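From the Hilmont Kitchen Corner

A home for the chopsticks
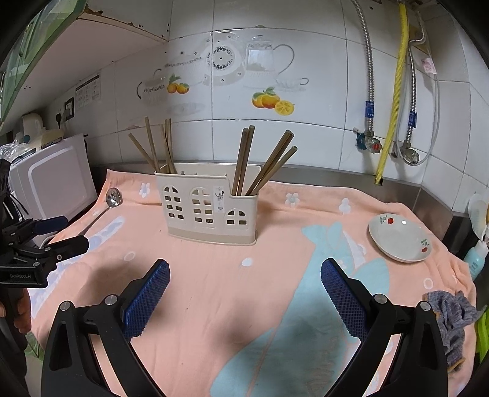 Chopsticks in their holder, with the ladle and the flowered dish beside them.

Last month I asked what you all keep next to the stove, and my goodness, did you write in! Fourteen of you sent notes (Zahira Yeoh sent 2, the second one mostly about soup), and the thing that came up more than anything else was chopsticks, and where on earth to put them.

Ours lived in a drawer for years, rolling around under the potato masher, and every evening somebody had to dig for a pair that matched. Now they stand up in a cream plastic holder at the back of the counter, the kind with little arched grilles in the front like the windows of a tiny chapel, and I can't tell you how much nicer it is to just reach over and take what you want. The holder is taller on one side than the other, so I like to keep the slimmer chopsticks on the left and the thicker ones on the right. My husband does not respect this system at all.

Afiq Teoh wrote to ask about washing wooden ones. I do mine by hand in warm soapy water, wipe them with a towel and leave them out on the counter a while before they go back in. He also wanted to know if you need to clean the holder itself, and oh yes, please do! Crumbs find their way to the bottom of everything. Take it all out once a week and give it a good rinse, grilles too (an old toothbrush is perfect).

I also spread a cloth under everything, peach-orange with pale blue and white shapes on it, very cheerful on a gray October morning, and it goes straight in the wash when the ladle drips.

Next time we'll talk about lids, so do send me your lid troubles.

Contact the Kitchen Corner | © 2018 Hilmont Newsletter | Back to top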